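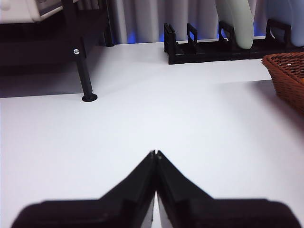

The white table, with the pleated curtain behind it.

Tendine Cordless Iron, reviewed by a quilter who presses more than she sews

I have wanted a cordless iron for years and talked myself out of it every time. My sister had one in the nineties that went cold if you looked at it sideways, and that was enough to keep me tethered to the wall. Then in January my old iron started spitting brown water onto a background fabric I can't get any more, and that was the end of that. I went to Ikcombe on my lunch break, paid $242 for the Tendine (I know, I know) and carried it back to the car feeling slightly sick.

I love it. I love it so much I've started pressing pillowcases.

First, what you get. There's the iron, a charging base that plugs into the wall, a clip-on cover with a carrying handle, and a little plastic filling cup that you'll lose. The base has a cord wrap underneath and suction feet that hold well on a smooth surface and do nothing on wood. The instruction book is short and the type is tiny. You set the iron on the base to heat up and pick it up when the light stops blinking. I was pressing my first seam before I'd finished my coffee.

The thing I worried about most was heat. How long does it hold? For piecing, longer than I need. I press a few units, set it down on the base, line up the next few, and it's ready again by the time I want it. You do have to get into the habit of putting it back where it lives. I had a week of parking it on its heel out of pure reflex and then wondering why my seams were puffy. Once the habit clicked I stopped thinking about it.

My real test was the Jullotach, a pattern I've had in a drawer forever. It calls for 216 half-square triangles, every one pressed open, and it is exactly the kind of job that made me dread my old iron. No cord dragging across the units I'd just laid out! No cord catching the corner of the board and flipping a row onto the floor! I did them over four evenings with the radio on and the points came out the sharpest I've ever managed. I'm left-handed, too, and for the first time I haven't had to fight a cord that comes out of the wrong side.

Big pieces are a different story. When I pressed the backing, which is just yards and yards of wide cotton, the iron cooled off partway across and I had to stop, wait, and go again. Steam makes this worse, so if you like a lot of steam you'll be back at the base every minute or so. I now do my backings dry with a mist of Choo, the lavender starch, and that gets the fold lines out fine. But if most of your ironing is tablecloths or dress shirts, I'd try somebody else's before you buy.

Some smaller things I've noticed:

It's light. My wrist is happier at the end of an evening. If you like a heavy iron that does the work for you, this may feel like a toy the first day.

Both ends are pointed, so you can press backward as well as forward. I thought this was a gimmick. I use it constantly.

The water tank is small and the filling door is stiff. I broke a nail on it and now use a butter knife.

There are three heat settings and the middle one runs hotter than I expected. Test your batiks -- and definitely test anything with a metallic print -- before you commit.

It beeps when it shuts itself off. It's a loud beep. The dog has opinions.

The carrying cover is better than it looks. I took the whole thing to Yamuna Ramasamy's Monday sewing group, where the outlets are all along one wall and we usually have extension cords taped down everywhere. I set the base on the counter and walked the iron over to my board. By the end of the night it had been around the whole room, and Lorraine Bainbridge asked for the name of it twice. She's since bought one and uses it for doll clothes, where the narrow tip gets right up inside a sleeve.

One question I had before buying was whether the soleplate would gum up from fusible web. I've been careless with it twice now. Both times I let it cool completely, wiped it with a damp cloth and a little baking soda, and it came clean. There's one faint scratch near the back from a pin, which was my own fault, and it doesn't snag.

Would I like a bigger tank and a quieter beep? Sure. And a longer cord on the base would be nice, because mine has to sit at the far end of the table to reach the outlet. But I finished a top I'd been putting off for years, and I've already pulled fabric for the next one, a scrappy thing in greens and browns with even more triangles in it.

Four and a half stars. The half star is for the filling door.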